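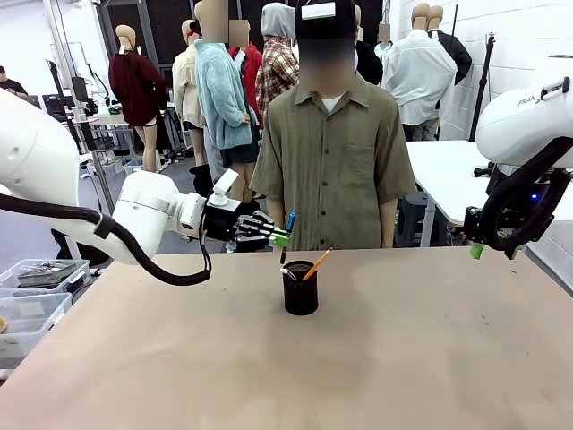 ロボットに手作業を教えるとき、プログラムを一行ずつ書かなくてもいいのでしょうか。

教える人がロボットの腕を直接手で動かすか、離れた場所から操縦してお手本を見せ、その動きの記録を学習に使う方法なら、作業ごとに細かな手順を書かなくても教えられます。ただし、お手本は一回では足りず、同じ作業を少しずつ条件を変えながら何度も見せることになります。

# ペンを一本、ペン立てへ サットブリッジで遠隔操縦の「お手本づくり」続く

サットブリッジ(Sutbridge)に作業場を構えるクランディコ(Clandico)が、双腕ロボットに机の上の片付けを教える取り組み「カーショウ(Kershaw)」を進めています。7月から、社員だけでなく地元の人にも操縦席に座ってもらうようになり、集まったお手本は先日の作業終了時点で451本になりました。目標は1,000本。折り返しまであと少しというところで、作業場を訪ねてきました。

片付けといっても、いま教えているのはペン類をペン立てに入れることだけです。鉛筆、ペン、マーカーを机に置き、一本ずつつかんで、黒いメッシュのペン立てに立てる。子どもの頃から何千回とやってきたはずのことですから、筆者も最初に聞いたときは「それを千回も教えるのですか」と、少々失礼な返事をしてしまいました。ところが、実際に操縦席に座らせてもらうと、鉛筆一本を起こすのにすっかり汗をかいてしまい、帰り道ではペン立てというものを考えた昔の人にまで感心していた次第です。

カーショウを率いるアベラルド・トレド(Abelardo Toledo)さんによると、題材を決めるまでにはずいぶん迷いがあったそうです。皿を重ねる、タオルをたたむ、瓶のふたを閉める、といった候補が壁の紙に並び、何週間も消されたり書き足されたりしていました。

「皿は重すぎましたし、タオルは教える側が先に疲れてしまいました。ペンは軽くて落としても割れない。それなのに、細くて転がるし、口の狭い入れ物に立てるには向きも合わせないといけない。練習の題材としてこんなに具合のいいものが、毎日自分の胸ポケットに入っていたわけです」とトレドさん。

## 手を添える教え方と、離れて動かす教え方

お手本の見せ方は二通りあります。

一つは、ロボットの腕に人が手を添えて、こう動くんだよと導いていくやり方です。書道教室で先生が後ろから筆を持つ手を包んでくれる、あの感じを思い浮かべていただくと近いでしょう。腕の重さをモーターが支えてくれるので、大人なら片手でも動かせます。動きの大まかな道筋を覚えさせるには手軽で、新しい机の高さに合わせるときや、腕がどこまで届くかを確かめるときには、いまもこの方法が使われています。

もう一つが遠隔操縦です。操縦席には握り手が左右に一つずつあって、それを動かすと、ロボットの左右の腕が同じように動きます。握り手についた引き金を絞れば、グリッパーが閉じる。ゆるめれば開く。操縦する人の目になるのは、作業台を見渡すカメラと、手首のあたりにつけた小さなカメラの映像です。

カーショウでは、お手本のほとんどをこの遠隔操縦で集めています。理由をたずねると、操縦の指導にあたっているカーラ・カイシ(Carla Qaisi)さんが、手を添える方法だと教える人の腕や肩がカメラに映り込んでしまうことを教えてくれました。本番のロボットの前には、腕を持ってくれる人はいません。映像の中にいつも先生の腕があると、それがない場面で戸惑ってしまうことがあるのだそうです。加えて、遠隔操縦なら、人とロボットが同じ映像を手がかりに動くことになります。カメラに映っていないものをこっそり横目で見て動いてしまう、というずるができません。

「始めたばかりの人は、どうしても首を伸ばして本物の机を見ようとするんですよ」とカイシさんは笑います。「お気持ちはとてもよくわかるんです。私も最初の週はそうでした。でも、画面で見えないなら、腕を少し動かして見えるところを探してくださいとお願いしています。その『探す動き』も、ロボットには大事なお手本になりますから」

## 手首のカメラから見る机

手首のカメラの映像は、慣れるまでがなかなか厄介です。下のほうに自分の「指」が大きく映っていて、その向こうに机の面が広がる。自分の手の甲に顔を近づけて、指の間から物を見ているような気分、とでも言えばいいでしょうか。遠近の感覚がすぐには頼りにならず、届いたと思って引き金を絞ると、指は何もないところで閉じてしまいます。筆者はこれを三度続けてやりました。

助けになるのが色と影です。指には明るい黄緑のテープが巻いてあり、ベージュの面の上ではとてもよく目立ちます。内側の黒いパッドが物に触れるところで、操縦する人は左右のパッドの間に狙いの物を入れることだけを考えればよい、と教わりました。影のほうは、指が机に近づくにつれて輪郭がはっきりしてくるので、高さの見当をつけるのに役立ちます。カイシさんの教え方も「影をよく見てくださいね」から始まることが多く、参加者の間ではすっかり合言葉のようになっています。
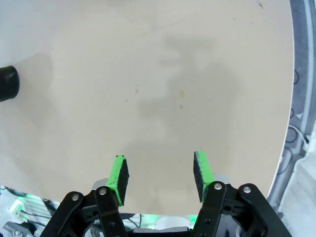
## 一回の持ち時間は20分

一般の参加者が操縦席に座るのは、一回につき20分までと決まっています。もっとやりたいという人も多いのですが、集中が切れてくると動きが雑になり、その雑さまで記録に残ってしまうので、どんなに調子がよくてもいったん交代です。待っている間は、お茶を飲みながら前の人の操縦を眺めることになります。これがまた楽しくて、鉛筆が持ち上がるたびに小さな歓声が上がり、ペン立ての縁に当たって倒れると、部屋中から「ああ」と声がもれます。

お手本一本の流れは、おおよそ次のとおりです。

1. 机の上にペン類とペン立てを置く。置き方は毎回変える。
2. 操縦する人が腕を開始位置に戻し、足元のペダルを踏んで記録を始める。
3. 一本ずつつかみ、向きを整えて、ペン立てに入れる。
4. 腕を引いて、もう一度ペダルを踏む。
5. うまくいったかどうか、気づいたことを用紙に書く。

五番目の用紙が意外に味わい深いのです。「マーカーが太くて安心」「鉛筆は消しゴムの側から持つとよい」「縁に引っかかったが、そのまま押したら入った」など、参加者がそれぞれの言葉で書き残しています。丸い字、急いだ字、絵を添えたもの。トレドさんは毎晩これに目を通し、気になる記述があれば該当する記録を見直しているそうです。

失敗した回も消さずに取ってあります。つかみ損ねてからつかみ直した動きは、つかみ損ねたあとにどうすればよいかの手本になるからで、カイシさんは参加者に「落としたら、慌てずに拾ってあげてください」と声をかけています。落とした瞬間に記録を止めてしまう人が最初は多く、いまではペダルの横に「まだ止めないで」と手書きの札が貼られるまでになりました。

なお、机から落ちて床に転がったものは別です。これは腕が届かないので、その回は打ち切って、人が拾います。

## ゆっくり過ぎてもいけない

操縦のうまい人とはどんな人なのか、これも気になるところです。ゲームの得意な若い人が有利なのだろうと筆者は思い込んでいましたが、カイシさんの見たところ、年齢や経験との関係はあまりはっきりしないようです。編み物を長く続けている女性が、初回からたいへんなめらかな動きを見せたこともありました。左右の手を別々に、しかも同じ落ち着きで動かせることが効いているのかもしれません、とカイシさんは控えめに話します。

慎重な人ほど陥りやすいのが、途中で長く止まってしまうことです。人は止まっている間に「次はどちらから行こうか」と考えているわけですが、記録の上では、腕がただ宙に浮いているだけの時間になります。そういうお手本が多いと、覚えたロボットのほうも、同じようなところで考え込むように止まってしまうことがあるとか。そこで、始める前に一度、口に出して段取りを言ってみるよう勧めています。「右で緑を取って、立てて、真ん中のペン立てへ」と唱えてからペダルを踏む。筆者もやってみましたが、たしかに迷いが減りました。隣の人に聞かれるのはいささか照れくさいものです。

左右のどちらの腕を使うかは、置き方によって操縦者が決めます。右寄りの物は右腕、左寄りの物は左腕というのが基本で、真ん中あたりに置かれたときが悩みどころ。両方の腕を一度に出すと、ペン立ての上でぶつかりそうになるので、片方が入れている間、もう片方は少し脇で待たせるようにします。この「待たせ方」にも人柄が出るようで、腕を高く上げてしまう人もいれば、机すれすれでじっと構える人もいます。

先端の道具も一通りに決めているわけではありません。二本指で挟むグリッパーのほかに、何本もの指を備えた黒いハンドも使われており、指で包むように持つか、両側から挟むかで、ペンの傾きの直し方が変わってきます。記録は道具ごとに分けて保管し、混ぜて使うかどうかは、数がそろってからあらためて試すことになっています。

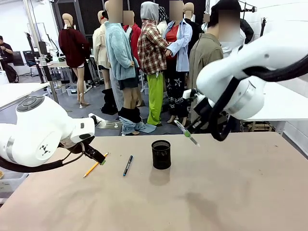
*空のペン立てと机の上の鉛筆、ペン。緑と白のマーカーは右のグリッパーに。*

## 行き先は文具の貸し出し棚

1,000本がそろったあとの予定も、すでにいくらか決まっています。最初に持ち込む先はスタルトウッド(Staltwood)の文具貸し出し室です。ここは近隣の学校や絵画教室に筆記具を貸し出しているところで、返却されてくる筆記具は多い月で約2,000本。学期末ともなると、箱いっぱいの色鉛筆やマーカーが一度に戻ってきて、仕分けの机が見えなくなるほどだといいます。

もっとも、いきなりその山に挑むわけではありません。まずは机の端に数本ずつ並べてもらい、それをペン立てに入れるところから。箱の中でからみ合ったペンを取り出すのは、机に寝ている一本をつかむのとは別の難しさがあり、そのためのお手本もまた一から集めることになります。トレドさんは「いまの記録だけでそこまでできるとは考えていません。貸し出し室の皆さんにも、最初はむしろお手間をかけると思います、とお伝えしました」と率直でした。先方からは、それなら練習用に芯の折れた色鉛筆を取っておきましょう、という返事があったそうです。

現時点での出来ばえについてもうかがいました。集めたお手本の一部を使って試しに学習させたところ、太めのマーカーは比較的よくつかめる一方、細い鉛筆では指が手前で閉じてしまうことが目立つとのこと。筆者が三度続けてやった失敗とまったく同じで、なんだか親しみがわいてきます。ペン立ての位置を大きく変えたときにも迷いが出やすく、残りのお手本では、ペン立てを机の隅に寄せた置き方を増やす方針です。

## 参加の受け付け

操縦体験の受け付けは、目標の本数に達するまで続きます。参加は無料で、ロボットに触った経験は問いません。座席の高さは調整でき、左利きの方も握り手の設定を変えずにそのまま操縦できます。袖口の広い服だとペダルや握り手まわりで引っかかることがあるので、動きやすい服装が安心です。眼鏡をふだん使っている方は、画面用のものがあれば持ってきてください。

受け付けはクランディコの作業場入り口で、午前10時から。混み合う午後よりも、午前のほうが待ち時間は短めです。順番が来るまでの間に、カイシさんが握り手の動かし方をひととおり教えてくれます。

筆者の残したお手本は四本で、そのうち一本はマーカーがペン立ての縁に当たって倒れ、もう一度つかみ直して入れたものでした。用紙には「影をよく見ること」と書いて出しました。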